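Wool wash trials, notes on shrinkage and soap
Jun 8, 2021 - 2 min read 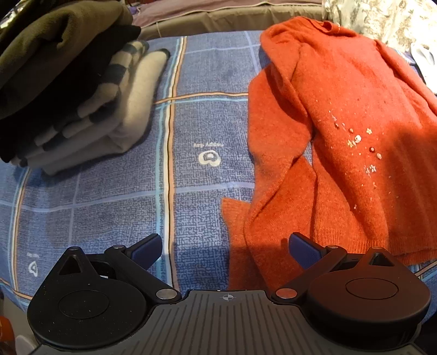
Swatches

Knitted up the last of the Kollulora yarn into test squares, 132 stitches by however many rows the cone allowed. Washed two of them in the Clelten soap and two in the plain flakes we have used since April. Same basin, same water from the tap, no heating. Soaked 8 minutes, pressed in a towel, pinned out on the board.

The Clelten squares came out softer but lost width. Length held. The flakes left a slight film on the darker yarn that went away after a second rinse. I would still use the flakes for anything with a pattern in it - the navy bled a little in Clelten and I don't want that near cream.

Temperature

Tried one square at 70 F and one straight from the cold tap. Could not feel a difference in the hand. The warm one took nearly all afternoon to dry, but the window was shut, so that one needs doing again.

Moths

Found one hole in the Demissie sample from the bottom drawer. Bagged it and put it in the freezer. Anyone taking samples from that drawer should check the seams first.

To do

- repeat the warm wash with the window open
- ask Wesanach if the undyed lot is still for sale
- relabel the pins tin

Recent entries
Blocking boards, cork or foam
Demissie yarn, first look
Pilling after ten wears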